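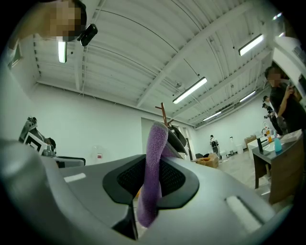 Saturday, bench by the window. Third go at the logwood on the Dukov wool and I am now prepared to say the trouble is the water. Same skein weight, same alum, same pot, and the first two came out the colour of a wet pavement when the recipe promises "a rich and lasting violet". Ieva has told me to stop saying violet until we agree what it means, so for the purposes of this page violet means the microfibre cloth, purple and fuzzy and bought that way, which I have appointed as the standard. Siiri objects that it is a synthetic and got its colour in a factory. Quite so, and it has beaten me twice.

Mordant bath: alum at the usual rate, cream of tartar at half that. Brought up slowly, held for an hour, left in the pot to cool. Did not stir as much as I should have. Dye bath: chips in a stocking, simmered, strained, simmered again. Wool in at 38 degrees, taken up to 67 and held there, though the old Vuda leaflet wants it nearer 98 and gives no reason for anything it says. Sheena did hers at 98 last month and got a decent dark plum with the handle of a doormat.

This time half the batch went in tap water and half in rainwater from the butt behind the Dunum shed, sieved through muslin (two earwigs, released). Tap half: blue-grey, leaning to slate. Rain half: purple. A bit brown at the tips where it sat against the side of the pot, but purple by any fair reading. Held them both up to the standard by the window. Rain is a shade duller and redder. Tap is in another family altogether.

Hongmei says chalk in the tap supply would push it blue and that she mentioned this in April. I have looked back and she did, in the margin, in pencil, next to my note about buying better chips. The better chips cost what they cost.

Still to do
– a splash of vinegar in the tap water before the chips go in, to see if that gets the same result without the earwigs
– wash test on both, the Rätsep soap and then the harsh stuff
– strip of each in the south window under card, half covered, leave a month
– label the jars. Zane used the iron liquor as logwood on Thursday and now owns a black scarf

Exhaust bath kept, lid on, top shelf. It will give a lavender if anyone is patient. It will also grow a skin by the middle of next week, so be patient quickly.

Query for Ieva: did the Dukov come scoured or did we just decide it had?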